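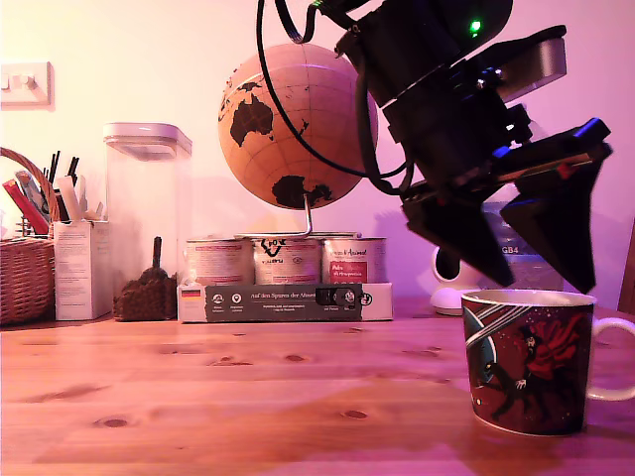
Patterned mug on the pine table, globe behind.

3 min read

September, notebook entry, 16:40

Glaze trials for the Surnley order, continued. I write this the same afternoon, before I forget the small things.

The order is for 119 mugs. Last week I wrote that the white glaze was ready. This was too early to say. From the second firing, 6 test pieces came out with pinholes near the foot, always on the side which stood toward the kiln door. On the inside they are clean. The handle is also clean, even under the join, where I expected the trouble.

I have changed two things and I know this is one too many. First, the bisque was done slower, with a long hold before the top. Second, the glaze was sieved again in the morning and left to stand until after lunch. If the next batch is good, I will not know which of the two helped. Please do not copy this method from me. I was in a hurry with the kiln place.

Recipe is still the one we call Mathew, with the Flosstead clay body. The Jollix body is put aside for now. It throws nicely and has a warm color, but the pattern becomes soft at the borders, and the customer wants sharp borders. I have kept the two bags closed with tape under the stairs. Do not use them for handles, they are already rather stiff.

Dipping time: three seconds is enough. With four, the glaze collects in the lower part of the pattern and makes a thick line which I cannot wipe without touching the decoration. I count in my own language and I am perhaps faster than others, so better to use the timer.

Water in the bucket: I added 357 grams in total, in three portions, and stirred between. After the last one the glaze felt like thin cream. I did not measure the density because the small cylinder is broken at the lip. A new one must be ordered, glass or plastic is the same for me.

Kiln counter at start of the firing: 2,542 hours. The lower element looks tired. It still reaches the temperature but it needs longer than in spring, and the last part of the climb is very slow. I would like to change it before the whole order goes in. Somebody should look if we still have a spare one in the metal cabinet, I found only the long type.

Shelf wash also needs to be mixed fresh. The old one has lumps.

Still open:
- test with only the slow bisque, glaze not sieved again
- test with only the sieving
- ask Surnley if a matt foot is allowed
- witness cones, the box is nearly finished

Kiln is closed now and goes down by itself. I will open it tomorrow when it shows under 90 and write the result on the next page.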